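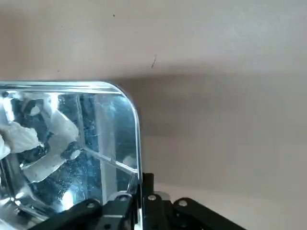
Figure 2.1 A gripper at a clear plastic container, seen from the robot's wrist.

Chapter 2
A Morning at the Open Day

I took most of my notes for this chapter standing up, on the back of a parking receipt, at the Treturow open day in Idstead. It was August, the hall was warm, and I had promised myself I'd look at every booth before picking a favorite. I got as far as the second one!

The people there were showing a Joler arm working with clear plastic containers, and next to it was a screen with the view from the wrist camera. I'd read plenty on robot vision by then (I'd even taught some of it), but I had never stood and stared at that view for a whole morning. Look at Figure 2.1 again and try to say where the container stops. The rim is easy enough, a bright silvery line with a nice curve at the corner. Now try the inside. There's crumpled white stuff, there are dark patches, there are glints all over the place, and I still have to squint to sort the plastic from the reflections.

The hosts handed out a sheet with their numbers: 2000 grasps planned for the season, 589 logged so far, 115 of those marked "look again." I asked what that label meant and got a great answer, which we'll come to in Section 2.3.

Before you read on, find a clear food box, put a crumpled tissue in it and hold your phone close to one corner. Take a few shots from different sides and keep them. You'll need them for the Kuroda exercise at the end of the chapter.

We'll start with edges, and with why a shiny one can be easier to find than a dull one.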